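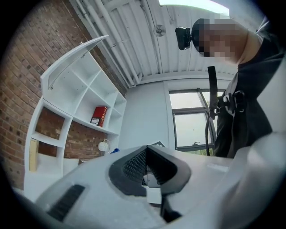
Should a student robotics club spend its term recording demonstrations instead of building a competition robot? For most clubs, one term in three is the right share.

The Pudum club spent its January session this way and logged 2,000 demonstrations with hand-held grippers. Of these, 76 were thrown out for bad timestamps. I think those 76 taught more than the rest. Students had to read the logs, find the clock drift and write a check for it – work that a competition season tends to push to the last night.

The usual complaint is that recording is dull. It is. Two hours of shelf tasks in a chest harness and head camera will bore anyone, and sessions should be capped at 500 trials per team. But the Pirik league scores only the final run, and a team can place well with code that one member understands.

Clubs that try this should fix the file format before the first trial. Pudum changed its format twice and lost a week each time.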